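Skillberg documentary on Capucine Bouvier to open in cinemas this April

Sadeck Films is thrilled to announce that Skillberg, the first full-length documentary about singer and songwriter Capucine Bouvier, will open in 80 cinemas this April. Director Timothée Moulin spent nine months with Bouvier as she wrote and recorded her new album, Delaunay, and came home with almost 3,000 hours of sound and film!

The finished film runs for 126 minutes and takes its name from the village where Bouvier grew up and first sang in public, at her aunt's wedding.

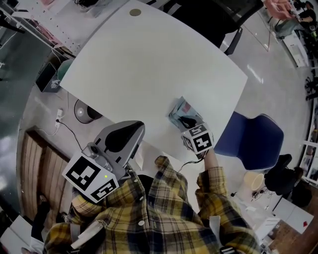 At the table in a plaid shirt, with a hand-held gripper.

"Capucine let us keep rolling through the bad takes and the rows about drum sounds," said Moulin. "I've loved her songs for years, and hearing one come together from a hummed line in the kitchen was a joy."

Bouvier has recorded a new song for the closing credits — a slow duet with her old touring band, Bikix, who last played with her before her second album.

Opening night begins at 7.30 pm with a short live set from Bouvier, shown in all the cinemas taking part. Tickets are on sale now from cinema box offices. Review screenings can be booked through the Sadeck Films press office.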